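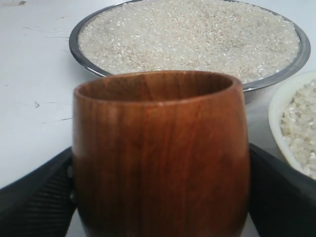 **Home cooks wanted for the Ruklow Rice Book**

If you have ever stood at your aunt's stove with a pencil, trying to write down what she was doing while she told you to put in "enough" water, we would love to hear from you.

We are the small team behind the Ruklow Rice Book, a collection of everyday rice dishes from the families who live in and near Ruklow. Over the past few winters our neighbors have been handing us recipes on index cards, on the backs of envelopes, in one case on the lid of a shoebox, and we have typed up every last one. There are now 2,757 of them! We can't print that many, and we wouldn't want to, as a good share of them are the same rice pudding with a different person's name on top. We have picked the ones we'd most like to see in the book, and now they need to be cooked in real homes by people who didn't write them.

That's where you come in. We're looking for 36 home cooks to test recipes with us from the middle of summer until December, and we'd like the group to be as mixed as the town is.

## Who we'd like to hear from

You don't need any training. If you've worked in a restaurant you are very welcome, but please don't think that puts you ahead of somebody who has only ever cooked for two kids and a picky husband. What we need most is a person who will follow a recipe the way it's written, even when they're itching to fix it, and then tell us plainly where it went wrong.

We'd be especially glad to have:

- People who cook rice several times a week and have strong feelings about it
- People who are a bit scared of rice (you'll catch the unclear steps that the rest of us read right past)
- Cooks with small kitchens, old stoves, electric coils, or only a hot plate
- Anyone who reads Spanish, Tagalog, Farsi or Korean, since a good number of the cards came to us in those languages and our translations could use a second look from someone who knows the food
- Teenagers of sixteen and up, with a parent's signature

You do need a working stove or rice cooker, a way to get to Ruklow for the opening day, and a few free hours every other week. If you have a food allergy, tell us on the form and we'll keep those recipes away from you. We can't promise an allergy-safe room on the days when everyone cooks together, so please think about that before you sign up for the shared sessions.

## What you'll be doing

Every two weeks you'll get a packet with a few recipes in it and a sheet to fill in for each. You cook the dish at home, on an ordinary evening, for whoever is around to eat it. Then you write down what happened. We want to know if the water was right, if the timing was right, if the pot was big enough, and whether you'd make it again when we weren't asking you to.

The water is really the heart of the matter. Almost all of our cards measure rice by whatever was in the cupboard. One family uses a coffee mug, another a yogurt tub, and one lady sent us a very firm note saying that the cup is *the brown one*, underlined. A lot of people measure the water with a finger joint, too, and fingers differ. So for each recipe we ask you to cook it once the way the card says, using a cup of your own, and once with the standard measuring cup we'll give you. Comparing the two is how we'll get to instructions that work for a stranger and still sound like the person who wrote them.

Please don't worry about spoiling a batch. We've all scorched the bottom of a pot this year, and two of us did it on the same afternoon while arguing over whether to lift the lid. A failed dish with a good page of notes is worth a great deal to us. If you're the sort of person who writes in the margins, and then runs out of margin and turns the page over, you will fit right in.

There will also be shared cooking sessions at the Wilach Hall kitchen, once a month on a Saturday. You can come to all of them, some of them, or only the first. We cook two or three of the trickier dishes side by side, eat lunch, and talk them over. Last year's talks ran long and got loud (the question of rinsing took up most of an hour), and I wouldn't trade them for anything.

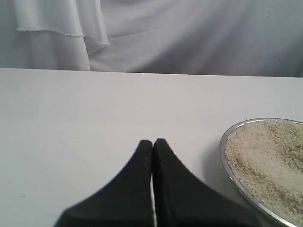
## What you'll get

Testers receive a thank-you payment of $200, paid in 2 parts: half after the opening day, and the rest once your last packet is in. We know that doesn't cover the hours of a careful person, and we wish it were more. On top of that:

- All dry rice, delivered with your packet, courtesy of Horobets Grocery
- A refund for your other ingredients, if you keep the receipts
- A set of measuring cups and a kitchen timer, yours to keep
- Lunch at every shared session
- Your name in the book, unless you'd like it left out
- A copy of the book when it's printed, and one more to give away

If the cost of a bus or a sitter is what would keep you home, please say so on the form. We have a little money put aside for exactly that and it's no trouble at all. Small children are fine at Wilach Hall as long as there's a grown-up who isn't cooking to keep an eye on them.

## How the season will go

The opening day comes first, and it's the only date we ask everyone to attend. We'll go through a sample recipe together, fill in the sheet, and compare what we each wrote, which usually shows us how differently people use a word like "simmer." Packets start the week after.

Plain and everyday rice comes in the first packets, then pilafs and fried rice, then the soups and porridges once the weather cools. Stuffed vegetables and anything baked come in the fall. Sweet dishes are last, partly because so many of them are holiday food and it feels odd to be making them in July. We wrap up in December with a supper, and you may bring whoever has been eating your test batches all this time. They will have earned it.

If life gets in the way and you have to skip a packet, just write or call. We would much sooner have you miss a round than rush through one at midnight with the television on. We do ask that you let us know, though, so the recipes can go to somebody else in time.

## About your notes and your privacy

Your sheets will be read by the four of us on the book team and by our designer at Plerneo, who is laying out the pages. We may want to quote a line of yours next to a recipe. If we do, we'll show it to you first and you can say no, or change it, or ask us to sign it with just your first name. The families who gave us the recipes will hear what testers thought of them, but we'll put it kindly and we won't say who said what. (Some of these are grandmothers' recipes. You understand.)

Please don't post the recipes online before the book is out. Sharing a pot of the finished dish with the people next door is another thing entirely, and we hope you'll do plenty of it.

## How to sign up

Pick up a form at Wilach Hall, at the Ruklow library desk, or by the register at Horobets Grocery. Fill it in by hand and drop it back at any of the three. There's a space at the bottom where we ask you to tell us about the rice you grew up with, or the rice you eat now, or the worst rice you ever had to be polite about. Write as much as you like there. We read those answers out loud to each other and they're a big part of how we choose.

We'll call everyone who applies, whether or not we have a spot for you. If we get more good cooks than we have places, we'll keep a waiting list, and people on it are still invited to the shared lunches.

If you'd like to ask something first, stop by the Wilach Hall kitchen on any Thursday afternoon and look for me. I'm generally at the back by the sinks, and I'll gladly put down what I'm doing and talk.

With warm thanks, and looking forward to eating with you,

Mererid Rowlands
for the Ruklow Rice Book
May 21, 2019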